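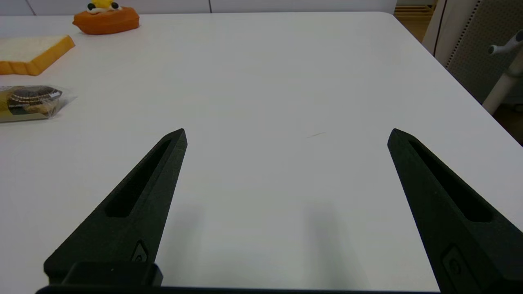

Table 15, white top, Quartey Room

Tistenby Community Hall - hire readiness and safety check
Checked by: Elikem Agyeman
Reviewed by: Amber Hollis
Month: July
Form 1174

Mark each line OK, FIX or N/A. Write a comment for every FIX.

ENTRY AND EXITS
Front doors open fully from inside - OK
Rear fire door - FIX. Opens, but drags on the sill for the last bit of travel. Needs planing before the wet weather swells it again.
Exit signs lit - OK. The one over the kitchen passage flickers when first switched on, then settles.
Path to assembly point clear - OK. Hedge on the Hasasmont side will want cutting by spring.

FLOORS
Main hall boards - OK
Quartey Room carpet tiles - FIX. Two lifting near the heater. Taped for now.
Kitchen vinyl - OK. Worn at the sink but no edges up.
Mats lie flat - OK

ELECTRICAL
Test tags current - FIX. Urn and one extension lead out of date. Both tagged out and put in the store cupboard. Please don't put the urn back in service because there is a big booking.
Safety switch tested with push button - OK
Power boards not daisy-chained - OK

FURNITURE
Trestle legs lock - FIX. Table 21 has a bent catch. Stood against the store wall with a note on it.
Table tops free of splinters and sharp edges - OK
Chair stacks no higher than the painted line - OK
Trolley wheels - OK, oiled

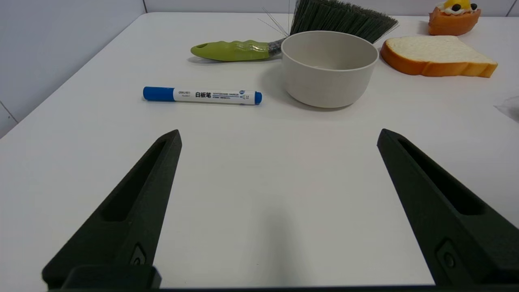
Marker on white table top, Quartey Room

Pens and markers go back in the tray after each hire. Whiteboard ink left on the tops comes off with the Zallell spray under the sink, not with the scourer.

KITCHEN
Fire blanket in place - OK
Extinguisher gauge in green - OK
Hot water at hand basin - FIX. Too hot. Plumber to adjust the mixing valve.
First aid kit - OK, restocked with burn gel and small dressings
Fridge seals - OK

OUTSIDE
Ramp handrail firm - OK
Gutters - FIX. Full on the car park side. Quote asked for, limit is $500 without going back to Amber.
Bin lids - OK

Reviewer comment: Rear door first, then the basin. Gutters can wait for the quote. A.H.

Tistenby Community Hall - Bookings and contact - Privacy - Back to top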